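Melevell 浅型プラスチックトレー(イエロー)レビュー

印刷する | メールで送る

机の上に出しっぱなしになる細かいもの、たとえば乾電池、輪ゴム、ふた付きの小さな容器、計量スプーン、封を切った調味料の袋などをまとめて載せておくために、Melevellの浅型トレーを買った。色は黄色。長方形で角が丸く、縁が一段立ち上がっただけの単純な形をしている。購入先は近所のTrorkanceで、価格は税込みで約1000円だった。

使い始めて60日になる。台所と作業机の両方で使い、途中で2枚目を買い足した。以下はその間に気づいたことをまとめたものだ。なお、同じ棚にあったFandarのトレーと、以前から家にあるHauksdóttirの木のトレーについても、比べられるところは比べて書いた。

■ 買うまでの経緯

それまでは菓子の空き箱のふたを使っていた。紙製なので水がつくとふやけるし、油がつくと取れない。何度か取り替えたが、箱が変わるたびに大きさも変わるので、引き出しに入ったり入らなかったりする。それで、同じものを買い足せる市販品に替えることにした。

条件にしたのは、水洗いできること、縁が低いこと、底が平らなことの三点だった。店頭で見ると、底が平らなトレーは意外と少ない。配膳用は滑り止めの凹凸がついたものが多く、書類用は底に穴や溝がある。小さい筒形の容器を立てて置くつもりだったので、凹凸や溝のあるものは最初に外した。

Melevellは収納用品の棚に並んでいた。色は黄、白、灰の三色で、白は品切れだった。灰色は机の天板と同じような色で、置いたときに縁が見えにくくなりそうだったので黄色を選んだ。

■ 外観と色

黄色といっても濃い色ではない。レモンの皮より淡く、バターに近いと感じるときもある。朝の台所の窓際では明るいレモン色に見え、夜に電灯の下で見ると少しくすむ。縁の影が底に落ちると、その部分だけオリーブ色に寄った暗い黄色になる。商品の袋に印刷されていた色見本はもっと鮮やかだったので、濃い黄色を期待して通信販売で買うと印象が違うかもしれない。

表面はなめらかで、弱い光沢がある。照明を真上に置くと底に白い反射が点々と出る。透明な小物や銀色のネジを載せると、反射に紛れて少し探しにくい。机のライトの向きを変えれば済む程度だが、つや消しの仕上げがあればそちらを選んだと思う。

ロゴは裏面に小さく入っているだけで、表側には何もない。シールも表には貼られていなかった。裏の値札シールは爪ではがれ、のりも残らなかった。

■ 形と寸法

角は大きめに丸めてある。そのため、角まで布巾が届く。以前に使っていた角ばった容器では、隅に粉やごまがたまり、綿棒で取る必要があった。このトレーではその手間がない。反面、四角い箱を隅に寄せて置くと、角の丸みに当たって奥まで入らない。箱をぴったり並べたい人には向いていない。

縁は外側が一段高く、その内側に細い段が縁と平行に回っている。そこから低い壁が下りて、平らな底になる。この内側の段は飾りかと思ったが、持ったときに指先がかかる。両手で縁をつまんで運ぶと、段のおかげで滑りにくい。ただし段の上に粉が載ることがあり、洗うときはここを一周なぞる必要がある。スポンジの角を当てれば取れる。

深さは浅い。単三の乾電池を寝かせれば縁より低く収まるが、立てれば当然はみ出す。薬味の小瓶などは壁より上に大きく出る。中のものが横から見えるので、出し入れは楽だ。倒れたときに外へ転がり出るのを止める程度の高さと考えればいい。

うちの棚は段と段の間が130ミリしかない。深いかごだと手を差し込む余裕がなくなるが、このトレーなら物を載せたまま入れて、上から手を入れられる。浅型を選んでよかったと思うのは、この棚に入れているときが一番多い。

■ 強度

載せられる重さについて、袋には1000グラムまでと書かれていた。台所のはかりで小麦粉の袋と砂糖の袋を合わせ、ちょうどその重さにして試した。机に置いている限り、何の問題もない。持ち上げると、長い辺の中央がわずかに下がる。両手で短い辺を持つと下がり方が大きく、長い辺の中ほどを持つとほとんど気にならない。

片手で端を持つのは勧めない。調味料の容器をいくつか載せて片手で運ぼうとしたところ、手首のほうに傾いて全部が寄ってきた。落としはしなかったが、そのあと床を確認することになった。配膳用のお盆のように使う道具としては作られていないのだろう。

ひねると軽くしなる。手を離すと元に戻り、白い筋が残るようなことは今のところない。一度、流し台の高さから床に落とした。床はクッションフロアで、角から落ちたが、割れも欠けもなかった。タイルや石の床ではどうなるかわからない。

底のそりについても見ておいた。買った直後、平らな机に置いて四隅を順番に押すと、1枚目はまったくがたつかなかった。2枚目は手前の右隅を押すとごくわずかに動いた。字を書く台にするわけではないので交換はしなかったが、個体差はあるようだ。店で買うなら、棚の上で一度押してみるといい。

■ 台所で使う

主に調理の前に使っている。その日に使う調味料と計量スプーンを先に載せて、コンロの横に置く。終わったらトレーごと棚に戻す。これだけで天板の拭き掃除が楽になった。しょうゆの容器の底についた輪じみがトレーの上だけで済む。

しょうゆは、ついてすぐなら水で流れる。乾いてからでも、濡らした布巾をしばらく置けば落ちた。油は台所用の洗剤を使えばぬめりが残らない。問題はカレー粉で、半日置いておいたら、底に薄い跡が残った。元が黄色なのであまり目立たないが、斜めから見ると少し濃くなっている場所がわかる。漂白剤は試していない。トマトケチャップは、その日のうちに洗えば跡にならなかった。

においは、刻んだにんにくを直接置いたときだけ一晩残った。小皿を使えばいい話で、それ以降はやっていない。

食器洗い乾燥機については、袋の表示では不可となっている。表示どおり手洗いだけにしているので、熱風に当てたときの変形については書けない。熱い鍋やフライパンも載せていない。湯を注いだマグカップを置いたときには特に変化はなかったが、鍋敷きの代わりにはしないほうがいい。

水切れは普通だ。内側の段に水が細く残るので、立てかけるときは長い辺を下にして、少し斜めにしておく。真っすぐ立てると下側の段にたまった水が翌朝も残っていることがあった。急ぐときは布巾で拭いてしまう。

粉ものを扱うときの受け皿としても使った。ふるいを載せて薄力粉をふるうと、こぼれた分は全部トレーに収まる。ただ、口がないので、粉を袋に戻そうとすると幅が広すぎてこぼす。角の丸みを口の代わりにして、ゆっくり傾けるとまだましだった。どこか一つの角に注ぎ口があれば便利だが、そうすると重ねにくくなるのかもしれない。

■ 作業机で使う

2枚目は作業机に置いた。時計の電池交換、ボタンつけ、眼鏡のネジ締めといった、部品がなくなりやすい作業のときに、この上でやる。縁があるので、ネジを落としても机の下まで転がっていかない。底が明るい色なので、黒や青の小さな部品はすぐ見つかる。逆に真鍮のネジや黄色い糸は見えにくい。白い紙を1枚敷けば解決するが、紙の上ではネジが少し滑る。

底が硬いので、ネジが落ちると音がする。夜中に作業する人は気になるかもしれない。フェルトを切って敷いてみたところ、音は小さくなったが、今度は糸くずがフェルトについて取れなくなった。結局、何も敷かない状態に戻した。

カッターの刃を当てるのはやめたほうがいい。厚紙をトレーの上で切ったら、底に細い線が入った。爪を引っかけるとわかる深さで、鉛筆の粉が入ると黒く残る。切る作業はカッターマットの上でやり、切ったものをトレーに移すのがいい。

接着剤は、木工用のものなら乾いたあと膜のようにはがれた。瞬間接着剤は一滴落としてしまい、これは取れていない。白く曇った跡が一か所残っている。溶剤を使えば底のつやも一緒に取れそうなので、そのままにした。

滑りについて。机の天板がつるつるしていると、トレーも滑る。片手で中のものを探すと、手の動きに合わせてトレーが動く。裏にゴム足がないためだ。市販の透明な丸いゴムを四隅に貼ったら動かなくなったが、今度は重ねたときに少し浮くようになった。台所の1枚目には貼らず、机の2枚目にだけ貼っている。

■ 重ねる、しまう

縁の形がそろっているので、2枚を重ねるときれいに収まる。上のトレーの底が下のトレーの中に入り、縁どうしが重なる。空の状態で重ねれば、ほとんど1枚分の場所で済む。物を載せたまま重ねることはできない。上のトレーの底が中身に当たる。

ぴったり重なりすぎて、濡れたまま重ねると貼りついて離れにくくなることがあった。乾かしてから重ねれば問題ない。貼りついたときは、片方を軽くひねると空気が入って外れる。

立ててしまう場合は、まな板立てに入る。厚みはないが縁が外に張り出しているので、間隔の狭い書類立てには入らなかった。冷蔵庫の野菜室の上に渡して使うつもりで買った人がいるなら、先に長さを測ってほしい。うちの冷蔵庫では載らなかった。冷蔵庫の棚にはそのまま入り、開封した瓶をまとめて引き出す使い方はできる。

■ ほかのトレーとの比較

Fandarの同じくらいの大きさのトレーは、こちらより少し安い。店で手に取った範囲では、板が薄く、縁の段がない。持ったときの指のかかりが弱く、物を載せるとしなりが大きいように感じた。代わりに軽く、裏に細いゴムがついていた。置いたまま動かさないならFandarでも足りると思う。色は白と水色だけだった。

Hauksdóttirの木のトレーは何年か前に買ったもので、茶器を運ぶのに使っている。重さがあって安定し、見た目もいい。ただ、濡れたまま置くと輪じみができるし、縁が高いので細かい作業には使いにくい。値段もMelevellの数倍になる。客に出すものと、台所で汚すものを分けて考えるなら、両方あっていい。

Melevellの位置づけは、この二つの中間になる。汚しても惜しくない値段で、毎日洗っても形が崩れない。見せるための道具とまではいかないが、出しておいて目障りになるほど安っぽくもない。

■ 気になった点

細かい不満をまとめて書いておく。

まず、縁の裏側の処理。成形のときの線が残っていて、1枚目は一か所だけ指に当たった。目の細かい紙やすりで軽くこすったら気にならなくなった。2枚目にはなかった。

次に、ほこり。乾いた日に布で拭くと、静電気で細かいほこりが寄ってくる。黄色の上では灰色のほこりがよく見える。水拭きにすると減る。冬はもっとつくかもしれない。

大きさが一種類しかないのも惜しい。半分の大きさのものがあれば、2枚並べて棚の奥行きに合わせられる。店の人に聞いたところ、7月に小型が入るかもしれないという話だったが、確実ではないそうだ。

仕切りは付属しない。小物を分けたい場合は、小さい容器を中に並べることになる。角が丸いので、四角い容器より丸い容器のほうが無駄なく置ける。プリンの空き容器がちょうどよかった。

■ 耐久性について

60日使った時点での状態を書く。台所の1枚目は、底に細かいすり傷がついた。調味料の瓶を引きずって出し入れしているためで、光を斜めに当てると見える。正面から見る分には気にならない。縁の色は変わっていない。窓際に置いている時間が長いので日焼けを心配したが、2枚目と並べても色の差はわからなかった。夏を越していないので、この点はまだ判断できない。

机の2枚目は、先に書いたカッターの線と瞬間接着剤の跡がある。どちらも自分の使い方の問題で、製品の欠点には入れない。割れ、ひび、大きなそりは2枚ともない。

■ 向いている人、向いていない人

調味料や文具など、小さくて数の多いものをひとまとめに移動したい人には使いやすい。棚の高さに余裕がない場合もいい。洗いやすさを優先する人にも合う。

食器を載せて部屋から部屋へ運びたい人には、持ち手のあるものを勧める。熱いものを置く、刃物を使う、薬品を扱うといった用途には合わない。箱をすき間なく詰めたい人も、角の丸みが邪魔になるはずだ。

小さい子どものいる家で、粘土や絵の具の受け皿にする使い方はよさそうに思う。粘土は試しに少し転がしてみたが、底が平らなのできれいに延び、はがれもよかった。絵の具は水彩だけ試し、乾いたあとでも水で落ちた。油性ペンは、うっかり縁に線を引いてしまい、消毒用のアルコールで薄くなったものの完全には消えていない。

■ 評価

使いやすさ:5点中4点
洗いやすさ:5点中4点
丈夫さ:5点中4点
見た目:5点中3点
価格:5点中4点

見た目を3点にしたのは、つやが強いのと、袋の印刷と実物の色が違ったためだ。色そのものは気に入っている。丈夫さは、しばらくしてから変わる可能性がある。

次に買うなら同じものの灰色を1枚足して、台所用と机用を色で分けると思う。今は両方とも黄色で、カレー粉の跡があるほうを台所用と覚えている。洗ったあとに取り違えたことが一度あり、縁の裏に油性ペンで印をつけた。

置き場所は、淡い灰色の天板の上が一番落ち着いた。黄色の縁がはっきり見えるので、手を伸ばしたときにぶつけることが減った。ふたがオレンジがかった黄色の小さな筒形の容器は、よく使うのでトレーの外、すぐ横に出してある。
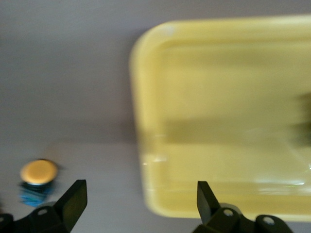 ■ 関連記事

・Fandar 滑り止めつきトレーを店頭で見てきた
・Hauksdóttir 木のトレーの手入れと輪じみの取り方
・台所の狭い棚に入る収納用品
・作業机の小物をまとめる容器の選び方
・Trorkanceで買った1000円前後の台所用品

印刷する | メールで送る

最終更新日:2018年4月26日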